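ok so I finally did the thing I've been whining about since May and redid my kitchen knife situation. thread, because my sister is tired of hearing it

1/ For years every knife I own lived in The Drawer. You know the one. Peeler, corn holders, a garlic press, four dull steak knives, and somewhere under all of it the one good knife. I nicked a knuckle digging for a teaspoon and that was it for me.

2/ Denise Horrocks (downstairs neighbor, cooks way better than I do) told me to quit shopping for giant blocks. Her point was that I use one knife. ONE. Why was I about to spend $175 on a big Bredon set with a slot for scissors I'd never put back??

3/ She was right and I was a little mad about it. So I went small. Black stand with a flat base and one upright panel, and the knife goes in with the handle sticking out the side. It cost me $60, which still made me wince — but less than the set!
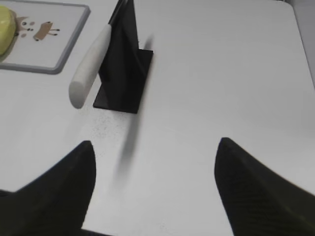

New home for the good knife. White handle, black stand, white table. I'm into it.

4/ Things I like so far: it takes up hardly any room, the blade is tucked away, and I can grab the handle without looking through a pile of junk. Also it's black, so it goes with the kettle. Yes that mattered to me.

5/ Things I don't love: fingerprints. The panel has a bit of a shine to it and I was already wiping it down after 10 minutes. If you have a microfiber cloth you swear by, tell me.

6/ People keep asking about wood vs. everything else. I had a wooden block from my aunt Elfriede Tanner for ages and the slots got gross, no matter how much I shook the crumbs out over the sink. I do miss how it looked. I don't miss the crumbs.

7/ The Drawer is next. I pulled everything out last night and there were three can openers in there?? One works. I also found the warranty card for a blender I gave away two apartments ago.

8/ Steak knives are going in the donate box, wrapped in cardboard and taped up with KNIVES written on it in huge letters. Please do this if you donate yours, the folks sorting will thank you.

9/ Still deciding where the stand goes for good. Left of the stove is handy but it'll get splattered. By the window looks nicer. Leaning window — will report back once I've cooked a few dinners with it there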